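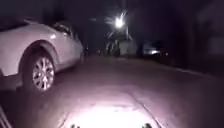

Plorkar wants its delivery robots on residential streets by May, and last month it invited the neighbours out after dark to see why they shouldn't worry. I went along worried. The company's route lead, Teodoro Ocampo, talked a good deal about confidence and very little about stopping distance. The machine carries its own lamp, which throws a bright oval on the road right in front of it and leaves the verges to fend for themselves. Past the white sedan parked on the left, with one streetlight blazing at the far end, I could make out next to nothing along the right-hand side. A kid or a cat could be standing there.

Ocampo said the sensors don't need light the way I do. Fair enough, but how far do they see? "Far enough for the speed," he said. The speed is 4 kilometres an hour, slower than my mother.

Pirjo Kiiskinen, who has lived on the street for 44 years, asked who pays if it scrapes a parked car. She was told there's a form.

Plorkar says it has logged 2000 night trips. I asked how many needed a person to take over, and was promised the number by email. I'm still waiting for it.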